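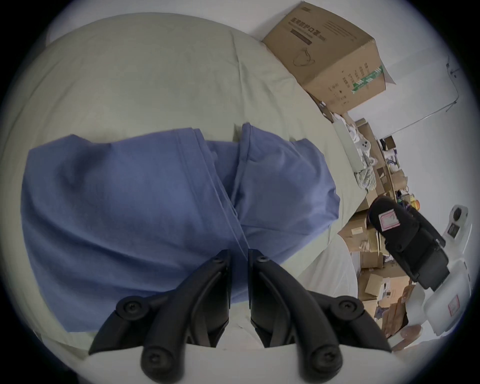 Bongani reckons that folding clothes on the bed saves you 21 minutes a week, and that anyone still using a table is wasting their back. I have my doubts. A bed is soft, so nothing lies straight, and my seams wander off diagonally whatever I do. The blue thing got folded twice and still looked slept in.

He also swears by the Adlow method, a book that cost him 195 pages of his life. I read roughly 80 and went back to stuffing drawers. The green sheet needs changing now as well.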